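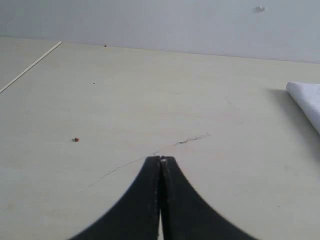
Progress Report No. 5, page 1

Hadgu Reading Rooms: second stage
Prepared for the Jirnmont Fund by Imtiaz Matubbar
July 2023

Your letter asked for a short account of what the money has done so far and whether I would recommend going on to a third stage. The first part is easy enough. On the second I have doubts, and I would sooner put them in writing now than after the budget is signed.

What was done

The reading room in Hadgu opened in May, three weeks behind the plan. The delay was down to the floor, which had to be leveled before the shelving company would bolt anything to it. The room in Prilell had been open since the winter and kept its hours throughout. Both rooms now lend books, and both run a reading hour for children after school.

We bought 200 books with this payment. Of these, 49 are for adults learning to read, and the rest are for children under twelve. The adult titles were hard to find. Much of what is sold for adult beginners is really written for children with the pictures changed, and readers notice. One woman in Prilell handed hers back after two pages and asked for a car manual. She got one, and she has renewed it twice.

Membership

The proposal promised 80 members across the two rooms by the end of this stage. We have that number on paper. I don't put much weight on it. A member is anyone who has filled in a card, and filling in a card takes a minute. Some families signed up every child in the house on opening day and have not borrowed a book yet. If you want a figure that means something, ask for repeat loans. We began keeping those only when Hadgu opened, so I can't give you a fair comparison between the rooms, and I would be wary of anyone who offered one.

The Hemon reading course

The Hemon course was the largest single cost and it is the part I am least sure about. The sales material says learners gain a full reading level in one term. I asked how that was measured and was sent the same brochure again. Our tutors like the word cards and dislike the workbooks. Two of them have stopped using the workbooks altogether and read the local paper with their groups, which costs next to nothing. Their groups seem livelier to me, but I sat in on only one session of each, and a visitor changes the mood of a room.

I can't say the course doesn't work. We have no before-and-after tests worth the name. The first set was given by different people in different ways, and the scores don't line up.

Money

Spending is within the total. Books came in under, the floor went over, and printing was charged to the wrong line for two months before it was moved. The corrected sheet is attached.

What I suggest

Keep both rooms open on the present hours. Hold off on renewing Hemon until one full term has been tested properly, by one person, with the same short passage each time. Do not open the third room yet. The case for it rests mostly on the membership cards, and I have said what I think of those.

The landlord in Hadgu wants an answer on the lease before the next payment is due. Please let me know which of you will be dealing with him.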